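How to test whether a robot arm can do a household chore

12 comments · 40 shares

A question that comes up on this page every few months is whether machines can do housework yet. The short answer is that it depends on the chore, and the longer answer is that you should test it yourself on something small. These are the steps I use. They work for a home arm on a desk and for a packing bench in a shop. I wrote them down in April for the people at Clilstead, who wanted to know if an arm could take over part of the returns desk, and I have cleaned them up since.

You will need one arm with a two-finger gripper, a wrist camera, a table, and the chore. You do not need a new arm. Mine is a secondhand Bradby with the Flukov fingers on it, and it has done fine.

1. Pick one chore and cut it down

"Tidy the hallway" is too big. "Open the bag" is a chore. If you can't say it in four or five words, cut it again. On the returns desk we started with "unpack the bag," then found that nearly all of our trouble was in the zipper, so the zipper became the whole test.

2. Write down what counts as done

Do this before the first run. For a zipper, I call it done when the gap is long enough for my hand to go in flat. A half-open zipper is a fail. If the arm drags the bag off the table and the zipper opens on the way down, that is a fail too. You will be tempted to give it half points. Don't.

3. Set out the object the way people leave it

Do not stand the bag up straight and stuff it with paper. Put it down as you would coming in the door. A soft bag sags and folds, and the zipper ends up at an angle, sometimes under a flap or a lip of piping. That is the chore. A zipper on a stiff flat board is easy for most arms now and tells you very little.

Dark fabric is worth including. A navy bag with a navy zipper is hard for a camera, and plenty of people own one.

4. Check the view from the wrist

Drive the arm by hand to where the work happens and look at the camera feed. Two things go wrong here. Either the fingers hide the small part you need to grab, or the cloth fills the view and you lose track of which way the zipper runs. Move the light first and the camera second. I keep the lamp on the side opposite the opening so the fingers don't throw a shadow into it.

5. Do it by hand control ten times

If you can't do the chore while driving the arm yourself, no program is going to learn it from you. Watch the force. A pull tab is thin and slick, and wide pads tend to close on the cloth next to it. Come in low, close slowly, and pull along the track instead of straight up. If the whole bag moves, you need something to hold the other end. People use their second hand for this without thinking, and a single arm doesn't have one.

6. Run it 40 times on its own

Ten runs will fool you in either direction. Change the bag's position a little each time and move the lamp twice during the set. Note every fail in a word or two: missed tab, pinched cloth, bag slid, stopped halfway. Leave the fails in. On our last full count we had 1338 runs logged across all the soft goods, and "pinched cloth" was the biggest group by a long way.

7. Time it against a person

Time from the moment the arm starts moving until the thing is done, and include any resets. Then do the same chore yourself at a normal pace. For zippers I am still much faster. For moving hard boxes from one bin to another, the arm is slower than me but keeps going through lunch, and that can be enough for a shop.

Where things stand

Boxes, cups and anything stiff with a clear edge: yes, mostly. Wiping a flat counter: yes, if you don't care about the corners. Folding towels: slowly. Zippers, drawstrings and pockets: sometimes, and I would not leave the room. I expect this list to look different in a year, so run your own test again when you change the fingers or the software.

The log sheet I use is a plain table with run number, result, time and a notes column. Make your own on paper if you like — it takes five minutes.

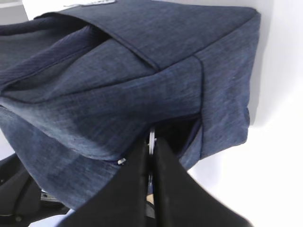 Rozīte writes that step 6 is too short for cloth, and that on her bench the numbers kept drifting until well past the first hundred runs. She also wants a line in step 2 about closing the zipper again, which she says is the harder half and gets left out of every test she reads.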